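작업실 노트 / 4월 / 큰 테이블 정리하는 날

오전 9시 40분 시작. 드디어 큰 테이블을 손댄다! 지난달부터 하자 하자 말만 하다가 Hertta Koivisto가 어제 퇴근길에 "내일은 무조건"이라고 써 놓고 가서 더 미룰 수가 없었다. 사실 나는 꽤 기대하고 있었다. 상판 가장자리가 둥글게 휘어 있어서 어느 쪽에 앉아도 팔이 편한 테이블인데, 그동안 위에 쌓인 것 때문에 그 장점을 하나도 못 누렸다.

오늘 원칙은 간단하게 잡았다. 매일 손이 가는 물건은 테이블에 남기고, 일주일에 한두 번 쓰는 건 선반으로, 나머지는 상자에 넣고 이름표를 붙인다. Lilian Lyimo가 Kendgate에서 쓰던 방식이라는데 해 보니까 판단이 정말 빨라진다. 들고 고민하는 시간이 없어진다고 할까. 애매한 건 일단 상자로 보내고, 한 달 안에 누가 찾으면 꺼내기로 했다.

제일 먼저 케이블. 엉켜 있던 것들을 전부 풀어서 길이별로 나누고, 벨크로 끈으로 한 번씩만 묶었다(두 번 묶으면 풀기 귀찮아서 다들 가위를 가져온다. 작년에 Stivedeck 전원선 하나를 그렇게 날렸다). 단선이 의심되는 건 따로 빼서 테스터로 찍어 봤고, 죽은 건 미련 없이 폐기함으로. 양쪽 끝 규격이 다른 이상한 선이 하나 나왔는데 Wekesa Lukumay가 보자마자 "그거 Lema 구형 보드용!" 하고 엄청 반가워했다. 바로 데려갔다.

그다음이 필기구와 노트. 마커는 종이에 한 줄씩 그어 보고 흐린 건 버렸다. 생각보다 멀쩡한 게 많아서 기분이 좋았다. 노트는 펼쳐서 바로 적을 수 있는 자리에 한 권만 두기로. 공용 메모를 여러 권에 나눠 쓰니까 나중에 찾을 수가 없었다. 오늘부터는 무조건 한 권이다. 다 쓰면 책장으로 보내고 표지에 시작한 달과 끝난 달을 적을 것.

11시 20분쯤 잠깐 쉬면서 커피. Brian Makori가 상판 닦는 법을 알려 줬다. 젖은 행주로 먼저 닦지 말고 마른 극세사로 가루부터 걷어낸 다음, 물기를 꼭 짠 천으로 나뭇결 방향을 따라 길게 닦는다. 둥근 가장자리는 손으로 감싸듯이. 해 보니 확실히 얼룩이 덜 남는다. 밝은 색 나무라서 커피 자국이 눈에 잘 띄는데, 오래된 자국 하나는 결국 못 지웠다. 다음에 다시 도전!
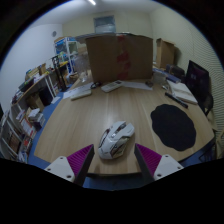

Lotte Michiels

마우스는 이제 여기가 제자리다. 흰색과 회색에 옆면만 금속 느낌이 나는 이 게이밍 마우스, 나는 볼 때마다 좋다. 휠 굴리는 느낌도 좋고 손에 쥐었을 때 무게감도 딱 맞는다. 오른쪽에 둔 물결 모양 테두리의 검은 매트는 반응이 갈렸다. Hertta는 귀엽다고 하고 Wekesa는 네모난 게 낫다고 하는데, 나는 단연 물결파다. 밝은 상판 위에 검은색이 딱 놓이니까 테이블이 훨씬 또렷해 보인다!

안쪽 가장자리는 '가끔 손 뻗는 줄'로 정했다. 키보드는 왼쪽 끝, 흰 리모컨은 가운데쯤. 리모컨은 늘 종이 밑에 깔려서 찾아다녔는데, 이렇게 줄에 세워 두니 한눈에 보인다. 남은 규칙은 하나, 쓰고 나면 같은 줄에 돌려놓기. 종이는 아직 한 장 나와 있다. 오후에 치수 적을 때 쓰려고 일부러 놔뒀다.

모니터는 오른쪽에 그대로 두었다. 처음엔 가운데로 옮기자는 의견도 있었는데, 그러면 큰 도면을 펼 자리가 없다. 대신 의자 높이를 다시 맞췄더니 목이 훨씬 편하다. 진작 할걸.

책장 쪽은 오늘 절반만. 흰 책장의 책과 서류는 분야별로 묶는 중이고, 책상 위에 쌓인 상자들은 아직 손을 못 댔다. 안을 열어 보기 전에는 뭐가 들었는지 아무도 장담 못 하는 상태라 이건 따로 날을 잡아야겠다. 구석 금속 선반의 수납함은 파란 것부터 이름표를 붙이자고 Lilian과 얘기했다. 색으로만 기억하니까 사람마다 말하는 통이 다르다. "파란 통"이라고 하면 서로 다른 걸 들고 온다. 3D 프린터 프레임 주변은 통로를 확보하는 게 먼저. 뒤쪽 선반에 손이 닿아야 수납함을 꺼낼 수 있으니까.

큰 골판지 판은 버릴까 하다가 살렸다. 가운데 붉은 인쇄는 바랬지만 판 자체가 큼직해서 도색할 때 바닥에 깔면 딱이다. 이런 크기를 새로 구하려면 의외로 어렵다. 옆의 갈색 상자도 일단 유지. 검은 계열 보관 케이스는 내용물 확인하고 Jovier 공구를 그쪽으로 모을 수 있는지 볼 것. 여기저기 흩어진 걸 한곳에 모으기만 해도 아침 준비가 엄청 빨라질 것 같다.

이름표 메모: 34mm 폭 테이프는 수납함 앞면에 너무 넓다. 글자가 커서 시원하긴 한데 손잡이에 걸린다. 다음 주문 때는 좁은 걸로. 글씨는 검정으로 통일하고 약어는 쓰지 않기. 작년 약어표는 만든 사람도 못 읽는다.

해 보고 느낀 점. 물건을 치우는 것보다 돌아올 자리를 정하는 데 시간이 더 걸렸고, 그게 제일 재미있었다. 자리를 정할 때마다 다들 한마디씩 하는데, 듣다 보면 각자 어떤 순서로 일하는지가 보인다. Brian은 왼손으로 메모하면서 오른손으로 자판을 치고, Hertta는 서서 일하는 시간이 길어서 가장자리 쪽에 빈 자리가 필요하다. 이런 건 같이 치워 봐야 안다!

남은 일
- 책상 위 상자 열어서 분류 (Lilian, 나)
- 수납함 이름표, 파란 것부터
- 책상 밑 검은 본체 뒤쪽 먼지 제거. 전원 내리고 할 것
- 투명 용기에 작은 나사류를 넣을지 결정. Wekesa는 찬성
- 오래된 커피 자국 재도전, Brian에게 약품 물어보기

오후 4시에 마무리. 다음번에는 책장 왼쪽 칸부터 시작한다. 빈 상자 몇 개만 미리 챙겨 두기.

최종 수정: 4월

최근 노트
케이블 길이별 보관법 다시 정리
Stivedeck 전원부 교체 기록
도색용 바닥 깔개 비교
Lema 구형 보드 부품 목록

문의는 작업실 공용 메일함으로 | © 작업실 노트 | 맨 위로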